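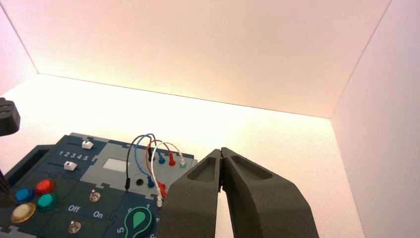

Good evening, and thank you for coming out to Clirndale on such a wet October night – I know the parking is no fun.

I want to talk about bread, and mostly about waiting for it. (Pause, let them settle.)

My first loaf came from a bakery in Fanano, where I stayed for 22 days and ate far too much. Tell the story of the burned crust here, but keep it short!

Then on to the starter. Feed it 2 times a day, leave it by a window, and please don't fuss – I fussed for years.

Pass the rye around now. Questions at 7:30, then tea in the back.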